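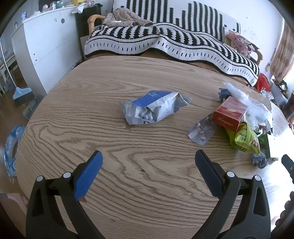 Section 8: Setting up your Provarcombe weekly dispenser

Please read this section before loading anything. We know that few people read the manual of a pill dispenser, and the ones who do are usually holding it in one hand and a jammed drawer in the other. If that is you, skip to Clearing a jam and come back when you are calmer.

Choosing a spot

1. Pick a flat surface at table height, away from the sink, the stove and direct sun. The bathroom cabinet is traditional and also the steamiest place in most homes. Use the bedroom or the dining table.

2. Leave a hand's width of space behind the unit for the power cord.

3. Keep the dispenser out of reach of children and pets. The latch on the lid is child-resistant. It will also resist you, for the first week or so.

Note: The rubber feet can leave faint marks on waxed or oiled wood. Put a place mat underneath if you are fond of the table.

Gathering your medicines

4. Collect every medicine you take on a regular schedule. Check coat pockets, the car, the kitchen drawer with the takeout menus, and the bag you took on your last trip.

5. Put anything past its expiration date to one side and take it to a pharmacy that accepts returns. Do not load it "just to use it up."

6. Lay out what remains next to your current prescription list. If the list and the table disagree, call your pharmacist before going further. The dispenser has no opinion on the matter and will hand out whatever you put in it.

Caution: Some tablets must stay in their blister pack until the moment you take them. They may be sensitive to air or moisture, and the compartments are not airtight. Ask your pharmacist about each one. For medicines that have to stay sealed, use the reminder-only setting (step 13) and keep the pack beside the unit.

Caution: Do not load liquids, powders, gummies, effervescent tablets or anything that melts. The warranty team has seen gummies. They would like not to see them again.

Loading the tray

7. Wash and dry your hands. Unlock the lid by pressing the two side tabs together and lifting. Pressing them one after the other does nothing, however firmly it is done.

8. Slide the tray out toward you. The compartments are marked with the day along the top and AM or PM down the side.

9. Work with one medicine at a time. Open it, fill every compartment that needs it, close it, and move it to the far side of the table before you touch the next one. This is slow and dull. Please do it anyway.

10. Check the finished tray against your list, left to right. If there is another adult in the house, have them check it too, without you reading it out to them.

11. Slide the tray back until it clicks. A tray that has not clicked will still look closed, and will prove otherwise when you pick up the unit.

Setting the reminders

12. Hold the clock button until the display blinks. Use the arrows to set the time, then press the button once to save. The unit does not adjust for daylight saving time, so you will be back here in March.

13. Press the bell button to add a reminder. Press it again to switch between "dispense" and "reminder only." The small dot on the display means reminder only. We are aware that it is a very small dot.

14. Choose an alarm tone. Tone 2 is a gentle chime. Tone 11 was described by our testers in terms we have left out of this manual, but it will wake a heavy sleeper.

Clearing a jam

Unplug the unit. Take the tray out and turn it over above a clean towel. Remove broken pieces with a dry cotton swab, and throw away any tablet that is chipped or crushed. Never use a knife, a hairpin or the vacuum cleaner.

If the tray still sticks, check that it is the right way around. The arrow on the underside should point toward the wall.

Note: If you have missed a dose while dealing with any of this, do not double the next one. Follow the leaflet that came with the medicine or call your pharmacist.

Cleaning and replacement trays are covered in the next section.

Revised 14/08/2023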